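Workshop tips: software for two-arm tabletop work

Collected by Imani Boteng and Ignacio Schumacher for the Platmont bench notes. Most of these came out of small failures with small fixes. Add yours at the bottom of the shared copy and put your initials on it.

Mask the background before you tune anything

A printed backdrop looks like real depth to a color-only detector. Ours has windows on it with leaves showing through the panes, and the old detector kept proposing objects out there past the sheet. Draw the work volume once in the base coordinates and drop every detection outside it. Do this ahead of the detector thresholds. If you tune first you end up tuning against the leaves.

Wrinkles are a separate problem. Creases in the sheet throw off plane fitting, so fit the table plane only from points inside the taped outline.

The wrist view needs its own mask, made from the hand model at the current joint angles. A fixed mask is fine until the fingers move. When they are stretched out toward the backdrop they cover a good part of the view, and the thumb light is bright enough to pull the auto exposure. Lock exposure on the wrist cameras. 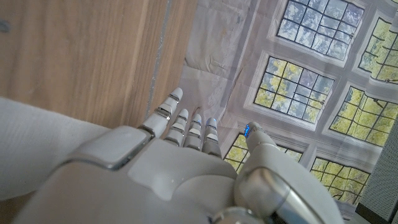
Treat seams as low confidence

Where wood meets cloth there is a strong straight edge, and edge-based pose estimates love it. Lower the weight of any edge that stays put in base coordinates while the wrist moves. Corinne Lyons wrote a filter for this in 109 lines and it lives in the tools folder under "still_edges". Run it on a recording before you run it live.

Give thin things a different grasp plan

The stock planner assumes a block with parallel sides. A booklet has no sides to speak of, and it opens. What works for us:

Plan the thumb contact first and let the fingers follow.
Set the force limit by the cover, which bends early.
Turn off the "object is rigid" flag. It is on by default in every Ostrowski profile.
Re-estimate the pose after contact. The estimate from before the thumb lands is stale.

Printed stripes and small emblems make good tracking features on a flat cover. Plain green areas do not, so don't let the tracker spread its points evenly. Boxes nearby with large lettering, like the "Train Track" one, will steal features too. Assign points to an object before you track them.

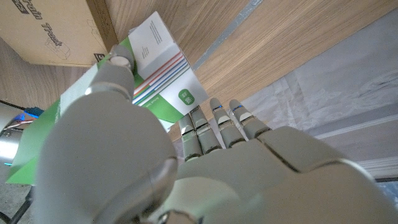 Pick one clock

If the arms log on separate clocks you will chase ghosts. We lost most of an October afternoon to an offset of 414 milliseconds that looked exactly like a slipping grip. Stamp everything on one machine, and write the measured offset into the header of each log even when it is zero.

Let one arm lead

With both grippers on the same object, do not send position targets to both. Choose a leader, hold it in position control, and put the follower in force control along the line between the grippers. Grethe Eskildsen's rule is to choose the leader by whichever arm has more room left at the elbow - the planner can report this, but you have to ask for it.

Keep the squeeze force in one setting. We used to have 2, one per arm, and they drifted apart over a few edits.

Cables go in the collision model as fat capsules. Loops above the wrists and anything hanging down over the tabletop need room, so be generous. Check the model again when a cable gets re-routed.

Anything lying under the held object goes in as well. The planner in Navodby forgets table items once a held object hides them from the head camera. Set the memory time to the length of the task.

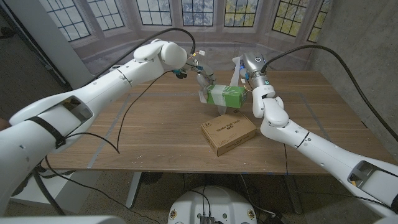 Save the boring runs

Gus Baptiste keeps every successful run along with the failures, and he is right to. A failed log is hard to read without a good one next to it. Name the files by task and software version, for example "handover_merano", and leave your own name out of it.

Before you change a planner setting, replay an old good run with the new value. If the replay differs and you can't say why, put the setting back and ask in the shared copy.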